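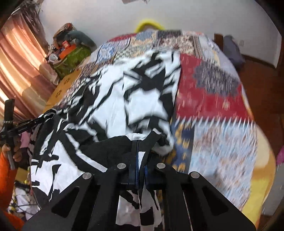 Die Kunst des Zusammenlegens

Es gibt Menschen, die falten ein Tuch, und es gibt Menschen, die legen es über den Stuhl und nennen das Lüften. Ich gehöre seit Jahren zur zweiten Gruppe. Der Stuhl in unserem Schlafzimmer hat 2023 zum letzten Mal jemanden getragen.

Soon-im Wi kennt solche Stühle. In ihrem kleinen Textilladen Naciri gibt sie abends Kurse im Wäschelegen, zwei Stunden, mit Tee. Geübt wird auf dem Bett. Der Tisch sei für Anfänger zu hart, findet sie, da rutsche alles weg und man werde ungehalten.

Am schlimmsten sind die gemusterten Sachen. Bei Streifen sieht man wenigstens, wo es schief wird. Ein wildes Schwarz-Weiß dagegen verschluckt jede Kante, und liegt darunter auch noch eine Patchworkdecke, sucht das Auge verzweifelt nach einer Ecke und findet 234 davon, leider alle auf der Decke.

»Erst die Ecken, dann die Meinung«, sagt Wi und zieht an meinem Tuch, das inzwischen halb über der Bettkante hängt. Neben mir hat Kwesi Sowah seins schon im dritten Anlauf zu einem Rechteck gebracht. Er ist zum zweiten Mal im Kurs. Streber.

Die Methode: Längs halbieren, mit der flachen Hand von der Mitte nach außen streichen, erst danach quer. Wer zuerst quer faltet, bekommt eine Wurst. Meine Wurst durfte ich mit nach Hause nehmen. Sie liegt jetzt auf dem Stuhl.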